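Fillberg two-arm kit, built in a shared workshop - six months on

Posted 25 Jul 2024 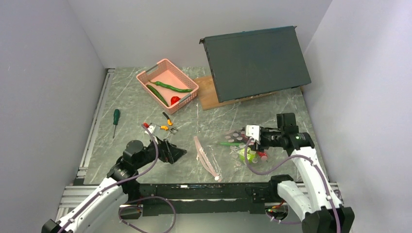

Both arms on the bench, pink basket at the back, bagged veg on the right.

Right, quick one as I've promised this review to three people now. Bought the Fillberg kit in January, the two-arm version with the wrist mounts, and put it together at Brakcombe (shared workshop, we rent a bay by the month). Manolis Tsolakis did most of the wiring. I did the frame and most of the swearing.

Price. £617 for the pair with the grippers, delivered. Motors extra if you want the stronger shoulder ones. We didn't at first, then did. More on that below.

What's in the box: white printed links, black joints, two black grippers, a bag of screws, cable ties, a power brick. Not in the box: aluminium rail, any kind of base, a decent manual. The manual is 12 pages and four of them are the warranty. Page 7 has the left and right shoulder labelled the wrong way round. Check before you tighten anything, we had to strip one arm back to the elbow.

Build time was two long evenings for the first arm and one for the second. The printed parts are good. Clean edges, holes where they should be, only one link needed a file. Screws are soft though. I rounded off two heads with a perfectly decent driver and ended up buying a box of proper ones from Chettiar. Do that first.

Frame is our own, aluminium profile bolted up round the table. If you only take one thing from this review, make the frame stiffer than you think. First go was a single rail and the whole lot shook when both arms moved together. Added more profile at the front and it's much calmer.

Cables. The purply grey ones run from the wrist mounts down the forearms and you tie them as you go. Leave slack at the wrist or the gripper pulls against it on a full turn. Leave too much and you get a big loop hanging in the work area, which is where ours are at. Kit comes with stick-on clips as well, they lasted a week. Ties are fine. I'd pay extra for a sleeve.

Grippers - best bit of the kit. Pointed fingers, close neatly, will pick up a chilli without squashing it if you set the force low. Tomatoes ok. Cucumber is hit and miss, it needs to be lying the right way round or it just rolls. Bagged stuff is a pain. The fingers catch the plastic and drag the whole bag accross the table. Manolis says it's a settings thing, I say it's fingertips. Eirini Chrysikopoulos in the next bay has stuck bits of bike inner tube on hers and swears by it.

Software is Clativis, free download. Sets up in ten minutes and then spends the next hour asking you to calibrate. Once it's calibrated it stays calibrated, credit where due. It does forget the right arm's speed limit after a restart. Set it to 80 percent and check it every single time, default is 100 and that's too fast for a table this size.

Weak points then. Shoulder motors run warm after long sessions, the stock ones anyway. We swapped to the stronger pair, £46 each, and haven't had a cut-out since. Joint covers are missing on two of the joints in the design, so crumbs and bits get in. And the wrist screws work loose - keep pliers and a screwdriver on the bench, you'll be reaching for them.

Support: emailed Fillberg twice. One reply in a day, very helpful, sent a new elbow part free. The other one I'm still waiting on.

Would I buy it again? Yes, at that price, with the better motors from the start and a tub of decent screws. If you've never built anything with servos I'd get the single arm first and see how you get on. Two arms is more than double the faff, mostly stopping them hitting each other.

Build quality 4/5
Instructions 1/5
Grippers 5/5
Software 3/5
Value 4/5

Will add a bit about the replacment fingertips when I've tried Eirini's inner tube thing.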